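Robot training halted at Kotville after charger fault

April 15, 2024

Well, so much for a quiet Monday! Pruvar has stopped work on its bedroom-chores robot at the Kotville site after an arm pulled a charging cable tight and dragged a phone off a nightstand (and then, worse, kept pulling). The force cutoff should have kicked in at 20 newtons and it never did. I'm told no one was hurt, and the only casualty was one cracked screen.

The arm comes from Arau, and the cutoff software from Chidiac, so you can guess how the phone calls are going. All 4 arms on site are switched off while they look through the logs.

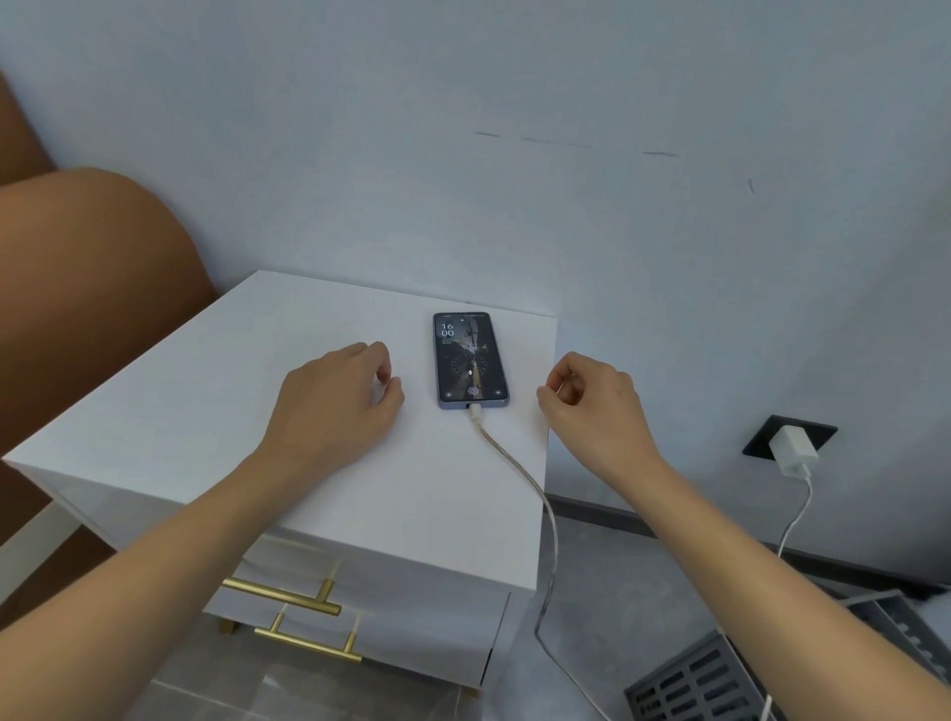 Recording of the same chores by hand carries on in the meantime, phones and cables included. Pruvar wants 200 clean test pulls before any arm gets power again, and I'd be surprised if we see that before August.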